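Geststead Tabletop Pouring
Data card and README

Summary

Geststead is a set of short recordings of small household pouring tasks done over a tabletop. The material poured is dry: rice, lentils or oats. The rest of the table is left cluttered on purpose, with things that have no part in the task. The set holds 921 episodes, recorded in Gredoddale in April.

What is on the table

Each session starts from one of 17 layouts. A layout lists the cups, the filler and the extra items, and says which side of the table each one goes on. Extra items come from a shared box of toys, clocks, lids and kitchen odds and ends. Tags and labels stay on.

Cups are white paper. Some have black plastic lids and some are open. Filler is measured with a kitchen scoop, so the level differs a little from one episode to the next.

In the rice layouts the open cup has only a layer of grains at the bottom, and the seam on the inner wall can be used to judge how far the cup has been turned. The gray plush toy and the white alarm clock are extras and are never part of the goal.
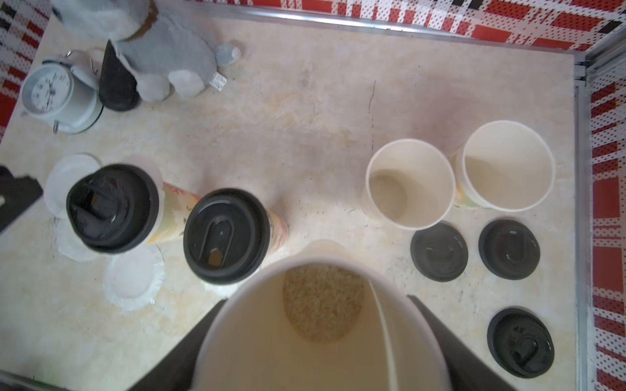
Surfaces and walls

The tabletop is cream with a faint marble pattern. Spilled grains and crumbs are cleared between layouts but not between episodes – expect specks on the surface. The plaid walls are red, white and black. Plain walls are used in 5 of the layouts, listed in layouts.csv.

Files

episodes/ one folder per episode
layouts.csv item list for each layout
notes.txt spills, dropped lids, restarts
splits/ train and test lists

Known issues

The clock was not set, so do not use it as a time source.
Lentil episodes are fewer than rice episodes.
Episode 1339 is a valid ID. Numbering has gaps where takes were removed.

Credits

Tables and walls by Tilex. Layout lists and notes by Chraibi. Please report wrong labels with the episode ID and the layout number.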